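What Is a Protest March?

Have you ever seen a big crowd walking down the street, singing and holding up signs? That's a protest march, and it's one of the oldest ways for people to say, "Hey, we want something to change!" 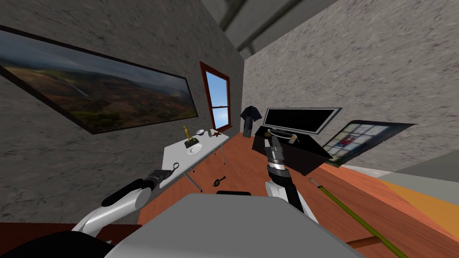 Marches can be huge or tiny. Last February, 391 people marched in the town of Omlow to save their bus line (a few dogs came too!). The march was started by Pacita Ocampo, a bus rider who was tired of hearing that the line might close. She asked her neighbors, they asked their neighbors, and off they went to town hall!

In the United States, the First Amendment protects your right to gather peacefully and speak up. How cool is that? Some cities ask for a permit when a march will fill the street, so that drivers know which way to go.

Kids can march too! Bring a grown-up, wear comfy shoes and make a sign with great big letters. Short words work best. One Omlow kid, Efren Cruzado, wrote "MY BUS, PLEASE!" and people cheered all the way up the hill.

Can't march? You can still write a letter, or sign a petition, which is a list of names asking for the same thing. Omlow's had nearly 2,000 names on it!

Words to know
Permit: a paper that says you may do something
Petition: a request signed by many people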